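Plates on the table: laying out a shared lunch with paper and tape

Hefin Harries has been setting tables for large groups for 24 years, mostly in halls where the furniture belongs to someone else. He works for Draltent, a small hire firm that supplies crockery for lunches, club dinners and the odd wedding. The firm owns up to 500 plates, nearly all of them plain and round, and very few of them match.

That was an accident at first. Draltent bought the stock of a closed canteen, then topped it up from sales as plates broke. Customers began asking for the mixed sets by name, and now Harries plans his layouts by colour before he plans them by size.

His method starts with the table covering. He doesn't like cloth for daytime meals. It has to be washed and pressed, and it moves when people lean on it. He uses paper from the roll, pulled tight and fixed underneath, and then marks it out in tape. He presses down each strip with the side of his thumb and lets the ends run over the edge of the table.
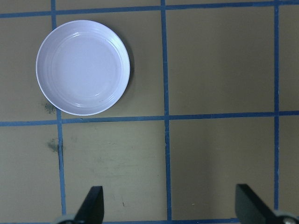 Plates come next, and Harries puts out the pale ones before anything else. A strong colour will hold its own wherever it ends up, he says, but a pale plate changes with the light and with what is under it. A white plate with a slight lavender cast, set down on a khaki-tan surface with blue tape lines, looks cooler than it would on a white cloth. He likes the ones with a few thin rings inside the rim, as they catch the light and give the plate an edge from across the room. He looks at each one from directly over the top and again from a chair.

The tape does a practical job as well. On a long table it is hard to judge spacing by eye, and the far end always seems tighter than it is. With squares marked out you can say one plate to a square, or leave a square clear for bread and jugs, and four people can lay the same table without talking much. Harries says he would sooner have the lines a little crooked than spend half the morning on them.

Some customers ask for the tape to come off before the guests sit down. Most leave it. At the Patovmont supper club, where Draltent supplies plates for the monthly lunch in March and through the summer, members have taken to writing on the paper inside their own square.

Colour is where people get nervous. The usual worry is that yellow and purple will fight. Harries puts them well apart and lets the brown of the paper sit in between. He tries things out with small blocks standing in for cups and salt pots, moving them on and off the plates until the spacing looks right.
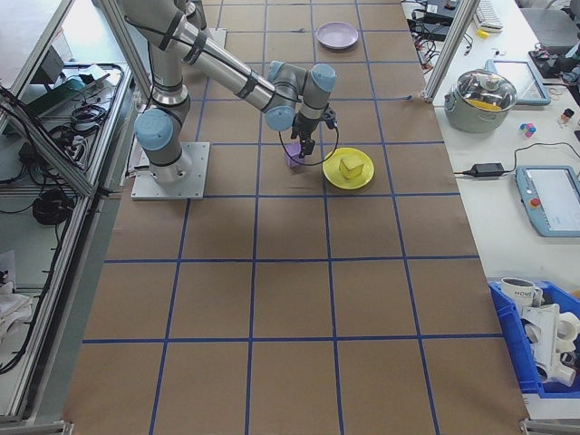 A yellow plate and a lavender one, two squares apart on brown paper marked with blue tape.

Shallow plates suit this sort of meal best. They stack lower in the crate, and food looks more generous on them. The raised rim matters for anything with a dressing. Harries checks rims by running a finger round them when the crates come back, and chipped plates go into a box for the garden at Bashir, the nursery next door, where they end up under pots.

For storage he uses Clullevex crates with felt between the plates. A full set for 300 takes most of the van. He packs by colour, palest on top, so that they come out in the order he wants them.

Anyone wanting to try it at home needs only a roll of brown paper and one roll of tape. Cut the paper longer than the table by a hand's width at each end. Do the long strips first, then the short ones, and rub out the creases with a dry cloth as you go. Small creases near the middle can be left, as there will usually be a dish over them. Put down the palest plate you own and work outwards from that.

Draltent takes bookings for groups of any size. The minimum hire is 4 crates, delivered the day before.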